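Unit 7: Absorption and months of supply

Absorption rate is the number of sales settled in a period divided by the number of active listings at its start. Months of supply is the inverse, with sales expressed per month.

Worked case – Allari district, detached houses, February. Active listings: 900. Settled sales: 254. Absorption rate = 254 / 900 = 28.2 per cent. Months of supply = 900 / 254 = 3.5.
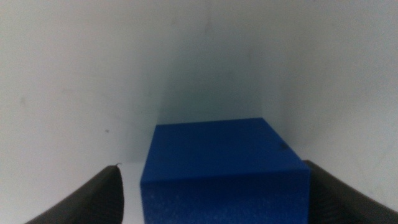
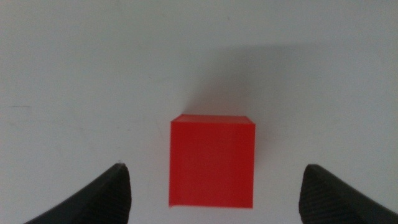 Blue block; red cube. Photos: Hedlund

Withdrawn and relisted properties are counted once. Off-the-plan units are excluded until titles are registered – the Divton series includes them and can't be compared without adjustment.

Exercise: the Drolent file holds 3579 sale records. Remove duplicates, group by month and recalculate both measures by dwelling type and neighbourhood.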